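Sunday in the workshop: paper, holes and a slow robot

18 September 2022

The arm has now a name, Sillton, after the street where I found the first motor. I wanted to wait with the name until it could do one useful thing, but the people in the shared workshop started to call it "the lamp" and I had to act.

For new readers, a short repetition. Since January I build a small desk robot which should sort and hang paper tags. Our workshop in Vollcombe has many drawers with small parts, and every drawer has a paper tag hanging on a hook. When the content changes, the tag must change also, and people do not do this. So the drawer says "washers" and inside are fuses. My idea was that a robot arm takes a fresh tag from a stack, brings it to the hook and hangs it there. It is a small job, the tag weighs almost nothing, and if the robot fails, a piece of paper falls on the floor. I thought this is a good first project for a person who learned to solder from library books.

I was wrong about the easy part. Paper is difficult. It bends when you look at it. My first gripper had two flat fingers with rubber on them, and it took either no tag or three tags together. I tried suction with an aquarium pump, and this worked well on plastic cards and badly on paper, where the air goes through a little and the tag starts to turn slowly like a leaf. I spent most of the summer on this pump and I don't want to write more about it.

The new plan uses the hole. Every tag needs a hole anyway for hanging. If the robot goes into the hole with a thin pin, it does not have to hold the paper by its faces at all. The pin is a piece of bicycle spoke with a slight bend at the end. It goes down, moves 4 millimeters to the side, lifts, and the tag hangs on it by its own weight. Then the pin goes over the hook, tips down, and the tag slides off. In theory.

For this plan the holes must be in the same place each time, and this brings me to the work of this weekend, which was very little robotics and very much paper.

I first believed I should automate the punching too. I made drawings for a small press with a cam and a geared motor, I called it Hornberg, and I even ordered the gear. After some evenings I calculated how many tags the workshop needs in one year, and the number did not justify a machine. A hand punch is enough. The press goes into the drawer of projects which I will do when I am retired.

With the hand punch the question is only how exactly a person can repeat the same hole. I made a test with 50 tags. I punched them at normal speed, the way you do it when you think about dinner, and afterwards measured the distance from the edge to the hole with a caliper. The spread was bigger than I hoped. The pin needs the hole inside a circle that is smaller than the hole itself, obviously, and many of my tags were outside. The robot missed them and pushed the whole stack away with great confidence.

There are two ways to repair this. One is to make the robot smarter, with a camera that looks for the hole before the pin goes down. The other is to make the human more exact. I know that most readers of this blog will vote for the camera. I have started on it too, the code finds a black hole on white paper without problems when the light is good. In the evening, under the yellow lamp of the workshop, it finds also my thumb, a screw, and once a coffee stain, with ninety percent certainty. So the camera is a project for the winter.

The human way is cheaper. I changed three things:

The paper is now pushed into the jaw until it stops, each time, and only then I press. Before, I judged it by eye.

The other hand holds the paper close to the punch. If you hold it far away, the sheet hangs down and pulls, and the hole moves toward the edge.

I punch the sheet before I cut it. A big sheet is easier to hold than a small tag, and the cutting line can be measured from the hole. I have no idea why it took me so long to turn the order around. Perhaps because in my head a tag was first a tag and then got a hole.

With the three changes I did a second series, 20 pieces, and only one was bad. I think I was talking at that moment.

I also checked the punch itself. A tool like this has some play in the joint, and when you squeeze with the hand turned, the die does not meet exactly in the middle. The cut is then not clean and a small flap of paper stays in the hole. For a human hanging a tag, this makes no difference. For a bicycle spoke it is a wall. Now I look at each hole against the window, and where I see a flap I make it again. 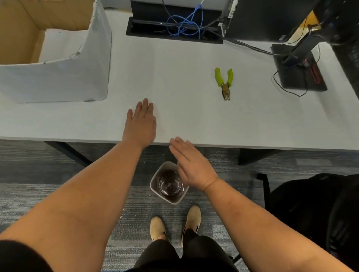
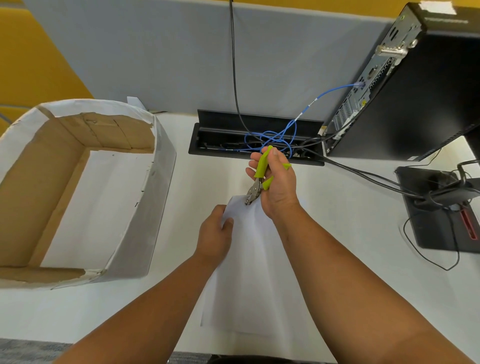

Green-handled pliers lying on the desk in the first picture, and the green-handled punch at work on a corner of the sheet in the second.

On the software side there is less to tell. The controller is still the one I described in spring, and the program that moves the arm, Msimang, has now 700 lines, of which I understand the newer ones. I removed the part that was smoothing the movement twice -- once in the planner and once again in the motor driver, which made the arm arrive late and a little bit sad. Without the second smoothing it stops where it should stop. It makes a knocking noise when it does this, and I have to find out if a screw is loose or if it was always knocking and the pump was louder.

Next I want to build the tray for the tags. It needs a wall on two sides, so that the stack can't be pushed away, and an open corner where the pin comes in. I will try first with cardboard and glue, and print it only when the size is right. If somebody has experience with static electricity in stacks of paper, please write in the comments, because on dry days the second tag likes to travel with the first one.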